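What Hordale Throws Out: A Report on Kitchen Scraps and the Town Compost Program
Despina Konstantinidis
Environmental Studies, spring project

Background

Hordale started its food scrap pickup in February, with a green bin, a magnet for the fridge and a slogan I have agreed not to repeat. The town mailed the bins to 1,967 households. My question was how many people use them for scraps. My neighbor keeps hers full of snow shovels, so I had a hunch.

Method

I wrote a survey of 10 questions and left it at doors on the streets between Josden Park and the river. I also asked three families to keep a diary of everything they scraped off a plate. One family quit over a disagreement about soup. The Tsakiris bakery let me look through its back-room bins before opening, at 5 a.m., an hour I had read about but never visited.

Results

I got 723 usable surveys back. A bit over half said they used the bin every week. Most of the rest said they meant to, in the tone people use about flossing. The top complaint was smell, followed by fruit flies, followed by the magnet — it does not hold up paper.

The diaries told a less flattering story. Both remaining families put coffee grounds in the green bin from the first day and meat scraps in the trash to the last, although the town takes both. Fruit waste went either way, depending on which bin was closer.

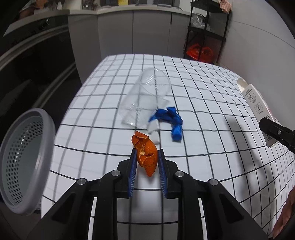 Can citrus peel go in the green bin?
Any amount of it can, as long as the little produce stickers come off first.

Plenty of people had heard that citrus kills worms. The town pile has no worm beds, so the rumor has been hard on oranges for no good reason.

Problems with this study

People who answer surveys about compost are people who like compost. I also lost a stack of forms on the Bamik Street bus, and if the finder is reading this, question 7 had a typo.

Recommendations

Send out a sorting list with pictures. Offer a smaller bin for apartments. Replace the magnet.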